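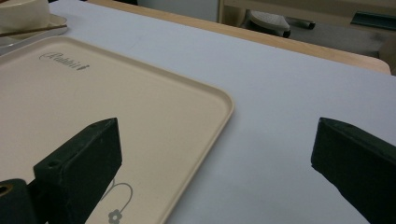 Bandeja de color crema y pinza de mano, en una mesa de madera. Foto: Laboratorio Wynne.

NOTA DE PRENSA

El Laboratorio Wynne publica los resultados de Pamari y pide cautela con las cifras de manipulación aprendida por demostración

1 de abril de 2026. El Laboratorio Wynne de Manipulación ha hecho públicos hoy los resultados de Pamari, un estudio sobre cuánto aprende un brazo robótico a partir de demostraciones grabadas con una pinza de mano. La respuesta corta es que aprende bastante menos de lo que sugieren los titulares habituales del sector, incluidos algunos de los que este mismo laboratorio difundió en noviembre.

El estudio reúne 1395 demostraciones de una sola familia de tareas: recoger y recolocar vajilla y bandejas sobre una mesa doméstica. Una persona sostiene la pinza, que lleva su propia cámara, y hace el trabajo con ella. Las grabaciones sirven después para entrenar una política de control que se ejecuta en un brazo fijo.

De las 1395 demostraciones, 1000 se usaron en el entrenamiento principal. El resto se reservó para comprobaciones o se descartó por pérdida de seguimiento de la cámara. El equipo publica también la lista de descartes, algo que no había hecho en su trabajo anterior y que varios revisores le reprocharon con razón.

La prueba que interesa

En las mesas donde se habían grabado las demostraciones, la política se comportó bien, y el laboratorio no considera que eso tenga gran mérito. La prueba que interesa se hizo en cuatro viviendas que no figuraban en los datos, con 102 intentos en total. El robot completó la tarea en menos de la mitad.

«Si hubiéramos mezclado las dos series, el porcentaje habría quedado muy presentable», dice Hamdia Nigatu, responsable del estudio. «Lo hicimos en un borrador. Kornél lo vio, preguntó qué significaba aquel número y no supimos contestarle.»

Los fallos se concentran en las piezas bajas y claras. Una bandeja plana con el reborde apenas levantado ofrece poco donde agarrar, y sobre un fondo pálido el contorno se confunde en la imagen con la superficie de apoyo. La política tiende a cerrar los dedos demasiado pronto o a bajar hasta tocar la mesa. Con tazas y cuencos el resultado mejora, aunque el equipo advierte de que en los datos de entrenamiento abundan las tazas y los cuencos, de modo que la comparación entre objetos vale poco.

Hay un segundo problema, menos vistoso. Quien maneja la pinza corrige sin darse cuenta: inclina la muñeca, empuja la pieza contra otra, aprovecha el borde de la mesa. Buena parte de esos gestos depende de la fuerza, y la cámara no registra fuerzas. El brazo copia la trayectoria y se queda sin lo demás. Kornél Pintér, encargado de la evaluación, revisó una por una las grabaciones de bandejas y sostiene que muchas «enseñan a mover la mano y muy poco a levantar una bandeja».

Lo que el estudio no demuestra

Pamari no demuestra que las pinzas de mano sean un mal método de recogida de datos. Tampoco demuestra lo contrario. El laboratorio no dispone de un conjunto equivalente grabado por teleoperación y, sin él, cualquier afirmación sobre cuál de los dos sistemas rinde más sería una opinión. El artículo la omite, y se ruega a los medios que no la atribuyan a sus autores.

Tampoco se puede extrapolar el resultado a una cocina en uso. En las pruebas la mesa estaba preparada, la luz era estable y ninguna persona ni animal entraba en el espacio de trabajo del brazo. Una vivienda corriente reúne pocas veces esas condiciones durante más de unos minutos.

La curva de aprendizaje merece un comentario aparte. Al aumentar el número de demostraciones, el rendimiento en mesas conocidas siguió subiendo, mientras que en las viviendas nuevas se estancó pronto. La interpretación más cómoda es que faltan datos. Angharad Gethin, que diseñó el protocolo de grabación, no la comparte del todo: a su juicio faltan casas, y grabar más horas en la misma mesa sale barato precisamente por lo poco que aporta.

Rectificación de una nota anterior

En noviembre, el laboratorio afirmó en un comunicado que su método permitía «transferir habilidades cotidianas a cualquier robot». La frase no estaba respaldada por los ensayos de entonces, realizados con un único modelo de brazo, y tampoco lo está por los actuales, que emplean el mismo. El comunicado se ha retirado de la web y en su lugar figura una versión corregida.

Evaluación externa

Rhun Rees, investigador de Jornberg ajeno al proyecto, repitió una parte de los ensayos con el código facilitado por el laboratorio. Obtuvo un resultado algo peor en las bandejas y similar en el resto. No se ha encontrado una explicación convincente de esa diferencia. La posición de la cámara respecto a los dedos es una candidata, pero por ahora no se ha medido.

La empresa Flemov cedió horas de cálculo para el entrenamiento y no intervino en el diseño de las pruebas ni en la redacción del artículo. El texto está pendiente de revisión por pares.

Disponibilidad

Los datos, el código y los vídeos de los 102 intentos, fallidos incluidos, pueden solicitarse al laboratorio para uso en investigación. Los vídeos se entregan sin acelerar y sin cortes.

Contacto para medios: Morfudd James, Oficina de Comunicación, Laboratorio Wynne de Manipulación. Las solicitudes de entrevista con el equipo se atienden por escrito.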